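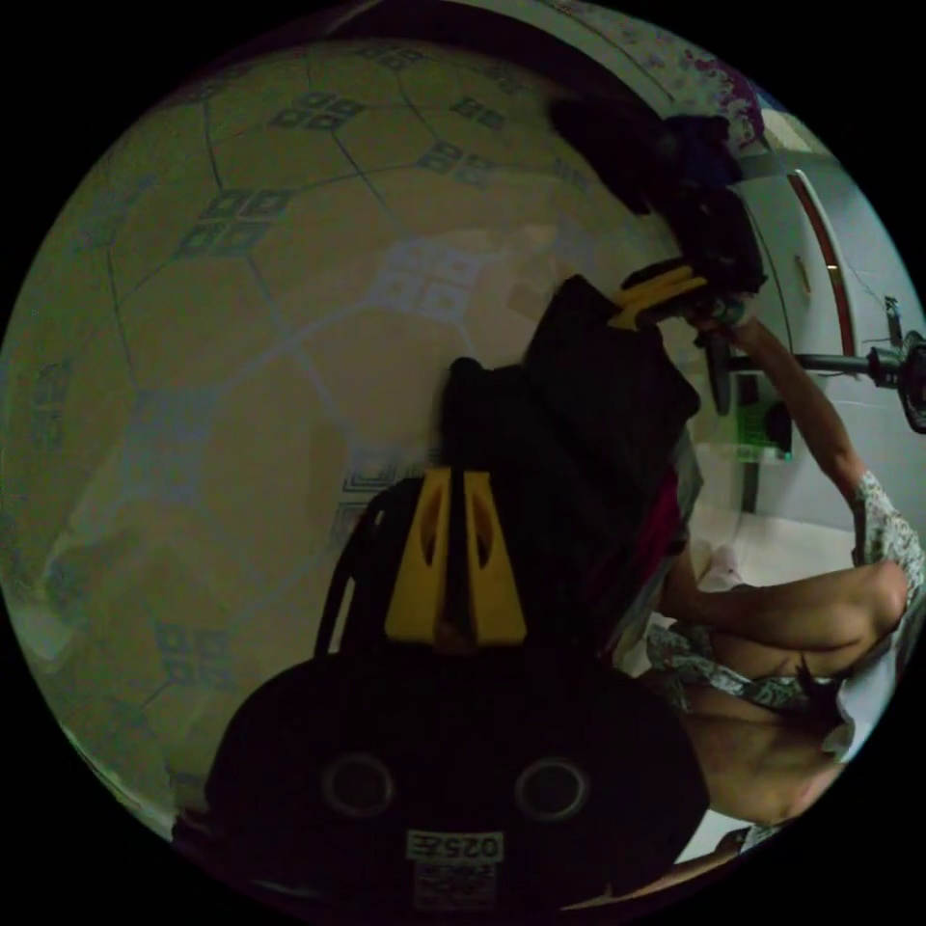
Do Cold Wash Labels Change What Households Do?
Project report by Ntombi Khumalo and Akash Pal
Supervisor: Thirumalai Kurup

Introduction
Cotent, a clothing label sold mostly online, says its "Wash Cold" tag has shifted customer behaviour. The claim rests on a survey of 3,000 buyers, all of whom had signed up for its newsletter. We doubted it from the start. People who read a clothing company's newsletter are hardly a fair sample of the neighbourhood, and they were asked what they intended to do, in a questionnaire with the tag printed at the top.

Method
We asked households in Brornby to keep a laundry diary through October. Each load was entered with its temperature setting and main colour, and whether anyone had checked a label first. Our grant from the Rastogi fund was $2,000, most of which went on plug-in meters. Three of the meters failed and we dropped those homes from the energy figures.

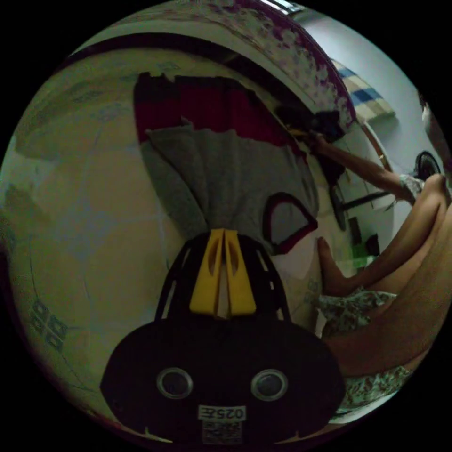
Results
Most diaries showed the same setting week after week, whatever went in the machine. Label checking was rare and clustered around new clothes. Pankaj Bhatia, who coded the diaries, found no clear difference between homes that owned Cotent garments and homes that didn't.
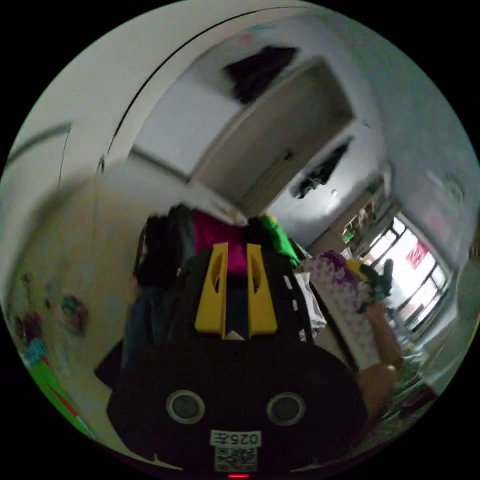 Sorting by colour was the habit we had expected labels to influence most, and our diary form handled it badly. We allowed 5 colour categories, with "dark" covering everything from navy to black. Striped tea towels fitted none of our boxes. Several households left the column blank, so we wouldn't lean on it.

Limitations
Diaries are self-reported too, and we can't criticise Cotent's survey on that ground without wearing some of it ourselves. A follow-up in Culero is planned using meter readings only.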